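Home | Products | Seed and Grain | Storage | Spares | Contact

Ranlow 700 Batch Seed Cleaner

Last updated: November 16, 2019

Print this page | E-mail this page

The Ranlow 700 is a two-screen batch cleaner for farmer associations, cooperatives and small seed growers who clean and grade their own seed after harvest. It handles paddy rice, maize, mung bean, cowpea and sorghum. The rated throughput is 700 kg per hour on dry paddy with a moderate dirt load. Maize runs slightly faster. Mung bean runs slower, as the feed gate has to be set lower to keep an even layer on the top screen.

The machine is built by Furnival and supplied through Doneo. It replaces the earlier Ranlow single-screen model. Screens from the old model do not fit the 700, though the hopper and discharge spouts are interchangeable.

Operation

Material is loaded into the hopper by hand or from a bucket elevator. The feed gate meters it on to the upper screen, where straw, husk and oversize pieces are carried off to the left-hand spout. Seed falls through to the lower screen. Sand, weed seed and broken grain pass through the lower screen into the tray, and the cleaned seed leaves by the front spout. An air channel at the front spout lifts out light and unfilled grains. The air setting is adjusted with a single lever and should be checked with a small sample at the start of each lot.

Both screens are mounted in one shoe and driven by an eccentric on the main shaft. Screens are changed from the rear by releasing two clamps. No tools are needed. Rubber balls beneath the lower screen keep the holes clear. They wear, and should be replaced when they no longer bounce freely.

Power

The standard version has a single-phase electric motor. A petrol engine version is available for groups whose store is not on the mains. Both drive through the same belt and pulley, and a machine can be converted later with the Hestach engine plate, ordered separately. The plate is drilled for the common small engine patterns – check the bolt spacing of your engine before ordering.

The engine version must be run in the open or under a roof with open sides.

Screens

Eleven screens are kept in stock, with round or slotted holes. Each machine is supplied with one pair, to be named on the order. If no pair is named, the paddy pair is sent. Groups cleaning seed for more than one crop normally need two further pairs.

Samples and record keeping

A sample should be drawn from every lot before and after cleaning. Take it from the front spout in several portions over the run, mix the portions and weigh out 100 g for the purity check. A clean, dry cup with straight sides is adequate for drawing portions. Keep one cup for each crop, and do not use a cup that has held treated seed. 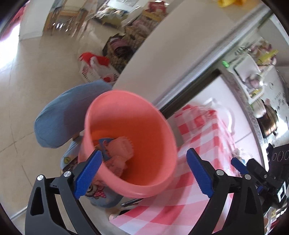
Plastic cup held between ridged blue pads

Write the lot number, crop, variety, grower and date on the sample bag before it is filled. The lot card supplied with the machine has spaces for the screen pair and air setting used, so that the same settings can be repeated the following season. Where several members bring seed to one machine, empty the hopper, screens and tray fully between lots. Most mixing of varieties happens at this point.

Siting and installation

The machine stands on four feet and should be bolted to a level concrete floor. A timber base is acceptable if it is well braced. Leave enough clear space at the rear to draw the screens straight out, and space at the front for a bag at the main spout. The dust outlet takes flexible ducting, which is not supplied.

Maintenance

Grease the eccentric bearings at the start of the season and after every 100 hours of use. Check belt tension weekly during harvest. The main bearings have a working life of nearly 3000 hours in normal conditions – less where the store is dusty or the bearings are over-greased. Before storage, remove both screens, brush them and hang them flat against a wall. Slacken the belt.

Supplied with the machine

Cleaner with hopper, spouts and tray
One pair of screens
Set of rubber balls
Grease gun
Pad of lot cards
Operator's manual

Ordering

Orders for delivery before the main harvest should reach Doneo by the end of March. State the crop, the power version and the screen pair required. Associations buying jointly should give one delivery address and one name for the invoice. Spares are held for all current Ranlow machines, and screens for the single-screen model remain available while stocks last.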